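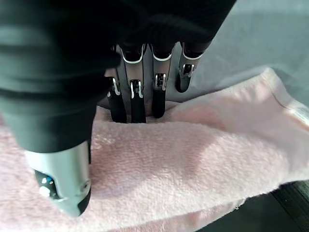

Washing Habits and Water Use in Damomdale Rental Homes

Group project report, Household Resources unit
Submitted April 4, 2026
Group members: Usha Kotian, Darragh Mac Giolla, Lwazi Fourie

Background

Damomdale gets its water through the Khumalo main, which was laid in 1927 and has been patched many times. Every summer the council asks residents to cut back, and most of the advice is aimed at people with gardens. Renters in flats and units don't have gardens, so our group wanted to know what they could change indoors, and whether they thought it was worth the trouble.

We chose to look at showers, laundry and hand basins. We left out cooking and drinking because the amounts are small and people find them hard to record. Toilets were left out too. Tenants can't easily replace them and we didn't want to fill the report with things only a landlord can fix.

Method

We gave a paper diary to 34 rental households and asked them to fill it in for 14 days in February. Each page had space for the length of every shower, the number of laundry loads, and a line for what was in each load. There was a box at the bottom for comments. We used the blank pages that came with the Runix unit workbook and changed the headings.

Where a tenant could get to the water meter, we asked for a reading at the start and at the end. In older blocks one meter often serves the whole building, so for those homes we only have the diary. Lwazi entered the results in a spreadsheet and Darragh checked them against the paper copies. Names were taken off before we started comparing homes. The people quoted here agreed to be named.

Showers

Showers took up the biggest part of the diaries, as we expected. The longest ones were in homes where the hot water was slow to arrive. Several tenants said they turned on the tap and went off to do something else while it warmed up, and then forgot about it. A bucket under the shower head during that time was the easiest saving we found, though only a handful of people already did it. They used the water for mopping or for pot plants.

We also asked about timers. Most people had been given one at some point and couldn't say where it was now. Those who played music kept better track of the time, going by songs.

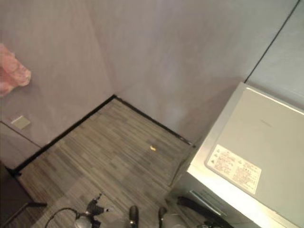

Areti Kourkoulas told us she had stopped trying to shorten her showers after her housemates took no notice, and that a shared bill makes it hard to care. She thought a reading for each person, even a rough one, would do more than any poster. Other tenants in share houses wrote similar things in the comments box - the bill is split evenly, so the person who saves water pays the same as the person who doesn't.

Laundry

Towels were the surprise in this part of the project. In many homes they went into the wash after one use, often in a load of their own with room to spare. When we asked why, the usual answer was habit, or that the bathroom had no window and towels didn't dry between showers. Homes with a rail or hook away from the shower tended to reuse towels for longer. We can't say the rail caused this, but it fits with what people told us about drying.

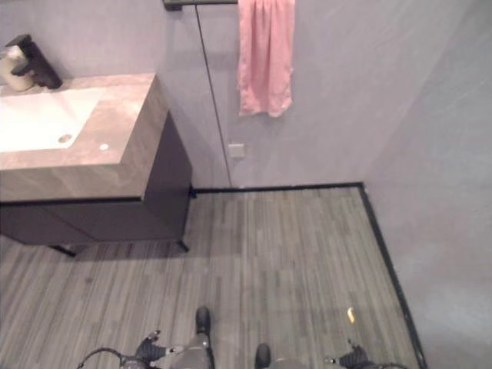

Half loads were the other pattern. People living alone ran them most, mainly to have work clothes ready for the next day. One tenant on Cornitz Street had started sharing loads with a neighbour on the same landing and was happy with how it worked. We don't expect that to suit everyone.

Hand basins

The diary was weakest on hand basins. People didn't write down a quick hand wash, and we should have seen that coming. The comments were more useful than the numbers. Dripping taps came up often, and so did long waits for someone to come and change a washer. Magdy Abdel Rahman had changed his own after asking the agent twice, and said the part cost less than his bus fare to buy it.

Problems with the project

The people who agreed to keep a diary were probably more interested in saving water than most renters. Some said they cut their showers short because they knew they had to write them down. The weather was also hot for most of the diary period, so there may have been more showers and more laundry than usual.

The meter readings were less help than we had hoped. In 2 homes the reading at the end was lower than the one at the start, so we dropped the readings for those homes and kept the diaries.

What we would suggest

The council's summer leaflet should have a page for renters, with the bucket idea and a few lines on drying and reusing towels. Agents could add a tap check to the routine inspection. We would also like another group to repeat the diary in winter, with a tick box for the hand basin in place of a written entry.

The blank diary page and Lwazi's spreadsheet are attached as appendices.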